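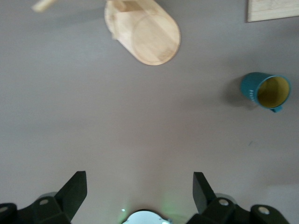 Bois clair et céramique émaillée sur un plan gris mauve mat. La tasse, bleu canard dehors, est jaune moutarde à l'intérieur.

Plans mats : ce que le bois et la céramique leur font subir

Novembre 2023

Le mat s'est imposé dans les cuisines pour une raison optique : il diffuse la lumière et supprime les reflets des spots. Son entretien obéit à des règles différentes de celles du brillant. Une surface mate doit son aspect à un microrelief. Tout ce qui écrase ou comble ce relief crée une zone lustrée, visible en lumière rasante et difficile à reprendre.

Le premier facteur est le pied des tasses. Sur la plupart des pièces tournées ou coulées, l'anneau de pose est laissé sans émail pour ne pas coller à la plaque du four. Cette terre nue est abrasive. Un passage au papier carbure de silicium, sous un filet d'eau, suffit à l'adoucir. L'atelier Dastier pratique ce ponçage sur toute sa série bicolore depuis septembre ; chez Arancibia, il reste à la charge de l'acheteur.

Les émaux à deux teintes appellent une remarque. La couleur intérieure est versée, puis vidée ; l'extérieur est trempé ensuite, jusqu'à la lèvre. Le bord prend donc la teinte du dehors. Un intérieur jaune marque davantage au thé qu'un intérieur sombre. Le bicarbonate en pâte retire le dépôt, l'éponge grattante est à proscrire.

Le bois pose un autre problème, celui de l'huile. Une planche fraîchement traitée en relâche pendant plusieurs jours et laisse une auréole sur un support mat. Compter 5 jours de séchage sur chant, à l'écart du plan. Huiler les deux faces, sans quoi la planche tuile. Les essences claires grisent au contact de l'eau stagnante, surtout en bois de bout.

Pour le plan lui-même, microfibre humide et savon neutre, séchage immédiat. Pas de cire ni de produit rénovateur. Le revêtement Cundby réf. 2245 tolère l'alcool ménager dilué ; le Donwood 73 ne le supporte pas et blanchit en 2 applications.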